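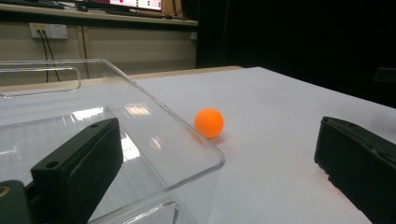

# Clear plastic drawer trays have gone cloudy, can they be saved?

Posted in Cleaning and Laundry, Monday, March 30, 2020

I have a set of clear plastic trays I bought in January for the kitchen drawers and the craft cupboard. They were sold under the Mondura name and the sticker on the bottom only said "acrylic, hand wash". I did hand wash them for the first few weeks, then I got slack and put them through the dishwasher on the normal cycle.

Now most of them have a white haze on the inside walls. It doesn't come off with dish soap and a cloth. Two of the bigger ones also have fine cracks near the corners, like little spider webs, and you can feel them with a fingernail. The ones I never put in the dishwasher are still fine except for sticker residue.

We have hard water and the kettle scales up quickly, so I don't know if this is mineral buildup or if the plastic is wrecked. I have white vinegar, bicarb and a bottle of metho in the laundry. I'd prefer to use what I've got and not go out to the shops at the moment.

Is it worth trying, and in what order?

**pegandline, Ballarat**

---

**Cetholm**

Work out which problem you have before you put anything on them. Wet the cloudy part with plain water and look at it while it's wet, then again once it has dried. Haze that vanishes when wet and comes back when dry can be scale or very fine scratching, so that only narrows it down. Next, put a few drops of vinegar on one small spot, leave it for 2 minutes and rinse. If that spot is clearer after drying, it's scale and you're in luck.

For scale:

1. Mix equal parts white vinegar and lukewarm water in the sink.
2. Lay the trays in it for ten minutes. Don't leave them overnight.
3. Wipe with a soft cloth that is 100 per cent cotton. An old T-shirt is good. No scourers, and no green side of the sponge.
4. Rinse well and stand them on edge on a towel to dry.

Keep the metho away from them. Alcohol on acrylic can cause the same spider web cracking you already have, and it gets worse where the plastic is under stress, such as the corners. The same goes for window cleaner with ammonia in it.

I wouldn't use the bicarb either. It is a mild abrasive and on clear plastic you'll see every swirl when the light hits it.

The two cracked ones can't be fixed. They'll still hold pegs or batteries, but I wouldn't put food in them.

For the sticker residue, rub in a little cooking oil, leave it for an hour, then wash with dish soap.

---

**dogbe100**

just chuck them out, they're cheap. mine went the same way and I wasted a whole Sunday on it. the Clodia ones I've got now are a different plastic and have been fine on the top rack, although I don't run the hot cycle. if you want to keep them use toothpaste

---

**Cetholm**

Toothpaste will take out very light scratches, but only the plain white paste, and you'd be there for a long time doing the inside of a tray. Test it on the base first.

---

**fernery_19**

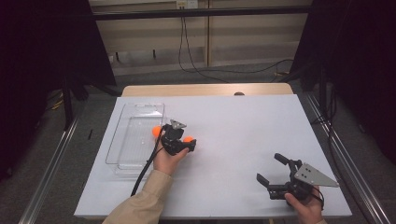
Scale is easy to miss on clear plastic because most people check it against a dark bench or hold it up to the window. Window light makes everything look cloudy, including a brand new tray. I put each piece down flat on something white and look straight down into it, then tilt my head until the rims pick up the light. A shallow clear tray on a white board shows up mostly as an outline with bright rims, so any dull patch on the walls stands out from the rest. Check the floor of the tray separately. If it has fine ridges moulded into it, those lines are part of the tray and no amount of vinegar will shift them. I scrubbed at some for ages before I worked that out.

I agree with the vinegar method above. I'd add that the ridges hold water, so dry them with a cloth if your water is hard or you'll be back where you started.

A soft toothbrush is all right along the inside corners if you don't press.

---

**pegandline**

Thanks. Did the vinegar spot test on one of the small ones and it came up clear, so I've got the rest soaking now. The cracked two have gone to the shed for screws.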